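In Defense of the Zippered Case
Oct 13, 2020

My biology lab sent me a supply list in August with nine lines on it, and the eighth line was "dissecting kit, in case." I read it the way you would, as in "just in case," and nearly skipped it. What they meant was a kit that comes in a case. I have been thinking about cases ever since, which tells you how my fall is going.

I am going back to school at 53. The community college in Storley lets people my age take Intro Zoology at a discount, on the theory that we will be too polite to ask for our money back. The course is half online this year and the lab half is done at home, at whatever table you own. A crayfish comes in the mail. So does a worm. You supply the tools.

The tools can be had two ways. The hardware store in Soltbridge, where I have bought every screwdriver of my adult life, will sell you tweezers and small scissors off a rack, and you can carry them home in your pocket and keep them in a coffee mug. I come from coffee mug people. My parents kept pens, a tire gauge, a meat thermometer and a single knitting needle in one mug by the phone, and if you wanted any of them you tipped the whole thing out and chose. It was a system. It cost nothing and it drew blood only now and then.

The other way is the zippered case, and I was ready to sneer at it. A case is what companies sell you when they are embarrassed by how little is inside. I own a manicure set in leatherette that holds one useful item. I own a Saruven fondue set whose carrying case is bigger than the fondue pot, as though fondue were a thing one might be called away to perform.

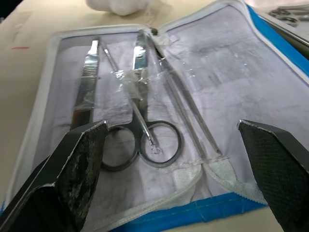

A scalpel handle, a probe, scissors and forceps, with a blue zippered case to put them in.

I have changed my mind, and I resent it.

Consider the mug again. A mug keeps things by standing them on end, which means the point is either up, where your hand is going, or down, where it is quietly going dull against the glaze. Dissecting scissors in a mug look like every other pair of scissors in the house, so they get used on packing tape, and then on a chicken. A probe in a mug is lost by the second week. It's a thin steel stick with a little hook at the tip, and anyone who comes across it will assume it belongs to the dentist, or to crochet.

Put the same probe on pale cloth and you can see it. You can see everything, including the fact that the lining picks up smudges like a white couch, and I have seen people complain about this in reviews. I like the smudges. A spotless lining belongs to somebody who dropped the class. The gray creases are where the work went on, and they're a fair reminder to wipe the forceps down before you put them away next time.

What wins me over most is the zipper. I know how that sounds. But closing a zipper is a decision. You go all the way around the edge of the thing, and by the time you get back to where the pull parks, you have admitted that you are done for the day. A mug never closes. With a mug, the crayfish is always sort of still happening, over there by the toaster.

There is a case against the case, and my neighbor makes it every time I bring this up, so I have stopped bringing it up with her. Cases breed. You buy one for the dissecting tools and by Christmas there's one for the cables and one for the other cables, and you are a person who owns a Herrero travel pouch for tea bags. Each of them has to live somewhere, usually in a bin, and a bin of closed cases is a mug you can't see into. I have no answer to that. I own the tea pouch.

The instruments in these kits also have a way of sliding. You set them in parallel like a table setting, carry the case across the kitchen, and open it to find the probe lying on top of the scissors. Straps help some. I put everything back in line, do my two hours on the worm, and shut it again with things at whatever angle they've settled on.

My lab grade so far is a B. The comment on the last report said my drawings were unclear but my station was tidy, and I'm told the final will include a frog.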